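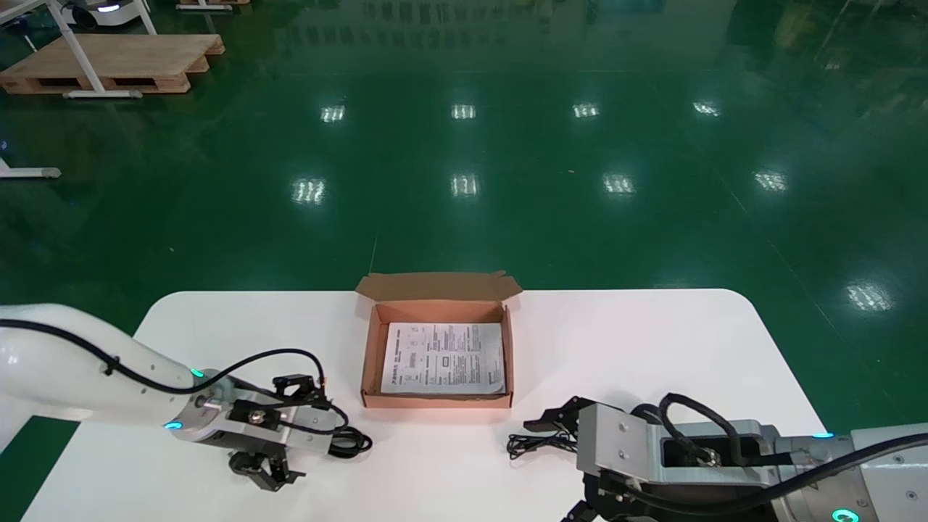
I promised a few of you the long version of what happened on Monday, so put the kettle on, because I do tend to go around the houses with these things.

We had been packing at Astside for most of the month, two arms working over one table, and the job was simple enough on paper: leaflet into the mailer, part on top, lid down, next. We were aiming for 200 boxes in a run. At box 41 the left arm came in for the lid and just stopped, a hand's width up, with a force limit error on the screen. I cleared it (too quickly, I know!) and at the next cycle it did exactly the same thing.

My first guess was the gripper, so I spent a good hour on the gripper. Then Maricica Ene wandered over with her coffee, watched one cycle and asked me whether the cable had always been that tight. Well, no, it hadn't! I'd re-tied it on Friday evening, in a hurry to get home, and left too little slack near the wrist. Every time the wrist rolled over for the lid, the cable pulled, and the arm read that pull as a collision and did what it's supposed to do.

So the safety stop worked, and I'm grateful for it, but I'm still cross with myself about clearing that first fault without walking over to look. Our rule now is hands off the reset until somebody has jogged the arm slowly through the whole move and watched the cable the entire way. It takes a few minutes and I grumble through all of them.

We started again after lunch and got to 30 before I let myself sit down. I'll write up the new cable ties next time, once I've decided whether I like them.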